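Home | News | Practice | Events | Jobs | Contact

We use cookies to run this site and to see which pages are read. Accept all | Manage settings

Writing down the rules for handheld grippers

Henok Negussie wrote the working rules for handheld gripper collection at Plaromcombe. The first version ran to 34 items. The one in use has 30, and he would like it shorter.

"People stop reading after the first page," he says. "So the first page has to hold the things that spoil a recording."

The top rule concerns how an object is held. Both fingers must be touching it before it leaves the table, and the operator must wait 2 seconds before moving off. Negussie says new operators tend to hurry this part.

"They close and lift in one motion, the way you would with your own hand. Then you can't tell from the recording where the grasp ended and the lift began."

Boxes get a section to themselves. The rules ask for pressure on the side edges, with the front panel left clear, and for the box to be checked for crushed sides at the end of each session.

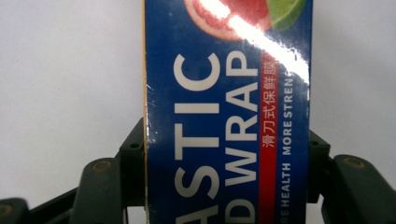
A box of plastic food wrap held between the gripper fingers.

Glossy packaging was argued over for months. The Singhal site wanted it banned on account of glare. Negussie was against that.

"Kitchens are full of shiny boxes. If you take them out, you have a tidy set of recordings that doesn't look like anyone's kitchen. We keep them in and we log the lighting."

Food wrap boxes with a cutter need one more step. The cutter is taped down or removed before the box goes on the table, and a second person signs for it. He calls this the one rule he won't discuss.

An outside review by Orkila asked for changes to 3 items, all on how damaged objects are reported. Those are now in force. A scuffed box can stay in use, but a split one is taken out the same day.

Asked what he would add next, Negussie mentions rest breaks. "The tool is heavier at four in the afternoon than it is at nine. We have a line on it. It should be a page."

The revised rules go to the Nenach team in October.

Related
Labeling failed grasps: two approaches
Checklist for shared test benches
Who signs off on a new gripper?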